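Making Up Animal Stories at Bedtime: Tips From Our House
By Roya Shojaei

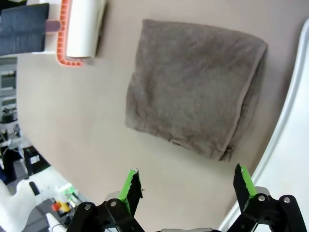 A folded terry towel on a pale tabletop.

I love this part of the day! We've been making up bedtime stories since last August, mostly about a badger called Zurkeck, and these are the tricks I keep going back to.

Start with the animal and one problem. A badger has lost his left boot. A goose can't stand the sound of rain. You don't need an ending yet, and if you plan one the kids will wreck it anyway (wonderfully).

Let them name things. My youngest came up with Zodport, a harbor town run entirely by otters, and we've gone back there for 11 stories so far. Write the names down the same night. I forgot what the otter mayor was called and I still hear about it.

Keep a story jar in the kitchen. Any jar with a wide mouth will do. Cut up scrap paper and put one thing on each slip: a place, a snack, a kind of weather. Ours has nearly 112 slips in it now, and "soup in a hat" comes out far too often.

Stuck in the middle? Have somebody knock on the door. It works every time, even underwater.

Pick one line and repeat it. Zurkeck says "Not before breakfast!" whenever there's danger, and everybody gets to yell it. For the last page or so, drop your voice, slow way down and give the animal somewhere warm to sleep.

If a story turns scary, hand the monster a dull job. Our swamp beast counts spoons. He got up to 68 before he nodded off, and he has 1,000 to go.

Save the good ones. I scribble mine in a spiral notebook that lives on top of the fridge, with the date and who was laughing. Drawings go in the back, and tape holds up much better than glue.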